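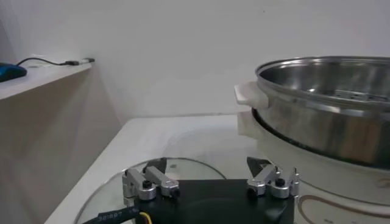 The town of Altlow wants to close its repair counter at the end of the year. The council paper gives one reason: the counter brought in less money in July than it cost to staff. That is true, and it is a poor test.

I have lived in Altlow for 19 years and used the counter perhaps twice a year. My last visit was for a desk lamp with a bad switch. The part cost two dollars. A new lamp would have cost me 34, and the old one would have gone to the landfill on Dranen Road, where the town pays by the ton.

None of that shows up in the counter's books. The savings land in my pocket and in the waste budget, which belongs to another department. Eglė Rozīte made this point at the public meeting and was told that waste costs were outside the scope of the review. They should be put back in.

The council also says people can mail things to the maker. I tried that with a kettle. The maker would not sell me the part and offered a discount on a new one. Most people I know would have taken the discount, and I nearly did.

There is a fair case for cutting hours. Almost all the traffic comes on Saturdays, and the counter does not need to be open on weekday mornings. Charging a small fee for looking at an item would be reasonable too. I would pay it.

What I object to is closing a service on one month's figures, in the month when half the town is away. The council should run the count again over a full year, with the landfill bill included, and vote after that.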